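Robots and Chores, Week 5 handout
Touran Salehi, Clenwood evening program
October 4, 2018

Hi all. A few of you asked me to type up what I said last week about why your phone can beat you at chess and still no machine will make your bed, so I've put it together with the notes for tonight. Read it before class if you can, and if you can't, read it on the bus.

First, the shop-floor side, where things look pretty good. Lilian Kinyua came in and told us about the packing line at Steltix, and I'd like you to remember two things from her talk. The arm there moves the same carton from the same belt to the same pallet, and it does 400 of them in a shift without complaining. Great! But when the supplier changed the carton in July (a softer lid, that was the whole change) the line stood still for 8 days while people rewrote the grip. Keep that lid in your head, it comes back.

Now the house. I split chores into three piles, and you may disagree with my piles.

Pile one is floors. Robot vacuums work. They bump into chair legs and get stuck on rugs, but the floor is flat, the dirt is small, and missing a spot doesn't matter much.

Pile two is chores we handed to a box years ago, like dishes and laundry. Notice what the box doesn't do, though. You still scrape the plates and load the rack, you still fold the shirts. The machine got the part where water goes round and round, and we kept the fiddly part at both ends.

Pile three is what I call tidying, and I'd put guest room cleaning in there too. Picking things up, setting them straight, emptying them, putting them back. Kimaro has been trying this with a two-armed machine named Aria, and I'll talk through their results tonight. Short version – it's slow, and it needs a person standing by.
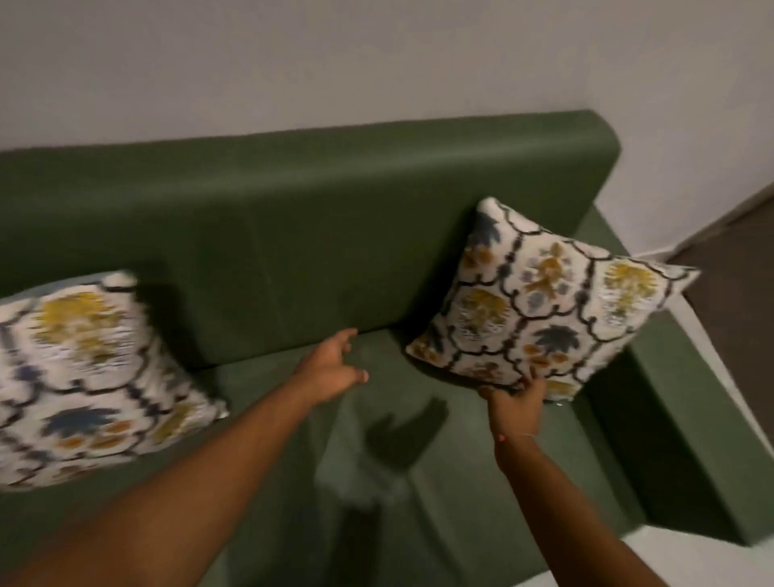
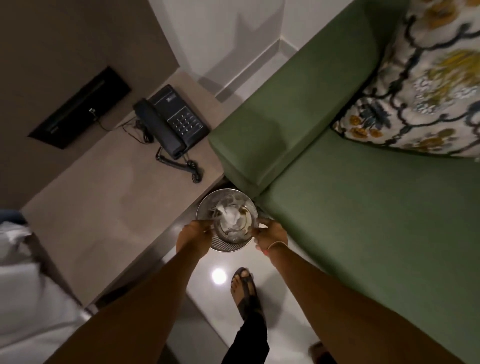 Tidying is hard mostly because soft stuff never has the same shape twice. A carton has corners you can measure once and trust. With a throw cushion like the one in the sofa corner, you can tuck your fingertips under the bottom edge with your thumb on the front, and you don't plan any of it, your hand just gives where the cushion gives. A gripper has to be told how hard to squeeze, and when the filling shifts, the answer changes. The wastebasket is kinder, a stiff round rim with one hand on each side, and I think a decent two-armed machine could manage that lift. Then you get to the crumpled tissue inside, and is it trash? Sure, to us. Now try writing the rule for that so it never throws out somebody's receipt.

For next time, pick one chore you did this week and write down every point where you had to decide something. Stop at 14 if you get that far. One page, handwriting is fine, and please put your name on it – I still have a very nice page on folding towels from last week and no idea who to give it back to.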